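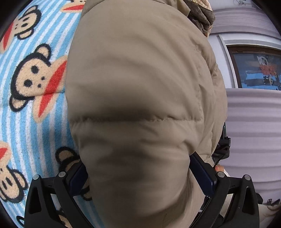 Pusov Observatory questions claim of water vapour on nearby planet

Astronomers at the Pusov Observatory have found no firm sign of water vapour around the planet Escobedo b, despite a widely shared claim made in January. The team went back over 2142 spectra taken across 11 nights and could not reproduce the signal.

The original claim rested on two passes of the planet in front of its star. Both happened while the star was unusually spotty, and cool star spots can hold water vapour of their own. Once the spots were allowed for, most of the signal went away. What was left is no stronger than the noise in the detector.

"We would like there to be water. The data do not show it, and two passes were never going to be enough," the observatory said in a statement.

The result does not prove that the planet is dry. It may have high cloud hiding whatever lies beneath - or no air at all - and present instruments cannot tell these apart. The observatory also warns that its own correction depends on a model of star spots that has had little testing on stars this small.

Further passes will be watched with the Vumaser spectrograph at Dretdale. No date has been set for results.

Recent releases
Vumaser spectrograph back in use after mirror cleaning
Dretdale night sky survey: second set of data released
Was the Escobedo flare really a flare?
Public viewing evenings at Pusov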